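Right. Eulogy thread. I said I'd do one after the funeral and it's now 12th September so here goes. Long, sorry

Background for new people. My uncle died in August. I was asked to speak. I'd never spoken at anything, not even a wedding. Had 4 days

Firstly. Ask how long you've got BEFORE you write a word. I didn't. Wrote three pages over one night, then rang the celebrant and she said the slot at Bremum was seven minutes, and the next family would be waiting in the car park

694 words. That's what I ended up with. Read slowly, with a stop in the middle where I lost it a bit, it came in just under the seven. If you talk fast when nervous (me) don't write more to fill it. Just breathe at the full stops

What I cut: his whole work history. Every job, every year. Sounded like a CV. Kept one bit, him at the Dutdale depot eating his sandwiches at ten in the morning every single day and then being furious at one o'clock that there was no lunch

People laughed at that. Proper laughed. I'd been scared of laughing being wrong but the room wanted it so badly
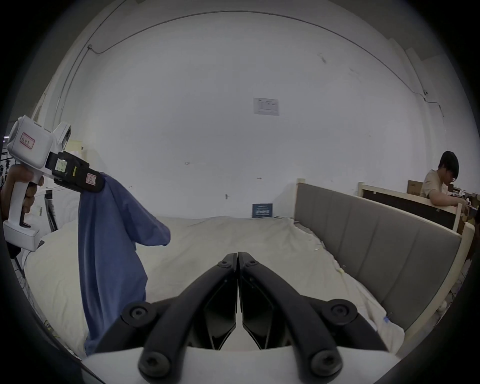 Justinas Pētersons replied that he'd cut the jokes from his dad's and has been sorry ever since, and did I put mine at the start or save it.

Second paragraph, Justinas. Start was just who I was and how I knew him, because half the room didn't know me. Then sandwiches. Wouldn't go first with it, people are still finding their seats and their tissues

And don't be sorry about your dad's. You can still tell the jokes at his birthday

Ok next. Where to get material. I rang people. Not a group message, I tried a group message and got eleven hearts and "he was lovely x". Rang them one at a time and asked what did he always say. Not what was he like. Nobody can answer what was he like

From that: "it'll see me out", said of a coat, a car, a kettle and two different sheds. His neighbour in Nindach gave me that one and it ended up being the last line. Didn't plan it. It was just sat there in my notes

The hard part. He wasn't always easy. He and my mum didn't speak for a long stretch and everyone in that room knew. I wrote a paragraph about it, took it out, put it back, took it out

What I said in the end was "he could be stubborn, and some of you had the worst of it, and you came today anyway". One sentence. My mum squeezed my hand after. You don't have to tell all of it but I couldn't have stood up there and read out a saint

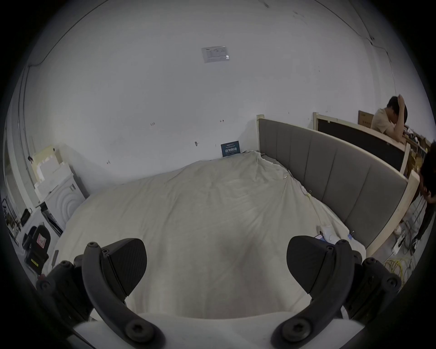
Same with the bit about his illness, which I kept to one line as well. Everyone had lived through it, they didnt need it again from me

Poems. Everybody sends you poems. I had so many poems. If one is right, have someone else read it, it gives you a rest and it gives them a job. My cousin read a short one his gran used to have on the wall and it was over in under a minute. Perfect length

I nearly used a long one off a card. Read it aloud in the kitchen and realised he'd have been looking at his watch by verse two

Practical, quick:

Print it. Big font, double spaced, one side only, numbers on the pages. Don't read off your phone, mine locked itself when I was practising and I just stood there prodding it

Give a copy to someone in the front row who can take over. Tell them beforehand. I didn't need her but I looked up and she had it open on her lap and that got me through page two

Read it out loud at home till you've cried at it. Twice for me. The crying bit moves about though, on the day it was a completley different line, the one about his tomatoes

Water. Ask for it to be put up there before you start

Look at the back wall if faces are too much. I picked the clock

There were over 80 people there and I can tell you not one has mentioned the place where I read the same line twice

After: people will want a copy. I'd scribbled changes all over mine so had to type it up again for Auntie Naidu's side who couldn't travel. Do that the same week while you can still read your own writing

Someone's asked if I'll post the whole thing. No, it's his and ours. But happy to look over anyone's if you're stuck at midnight with a blank page, messages are open. Slow to reply this week, still got his shed to sort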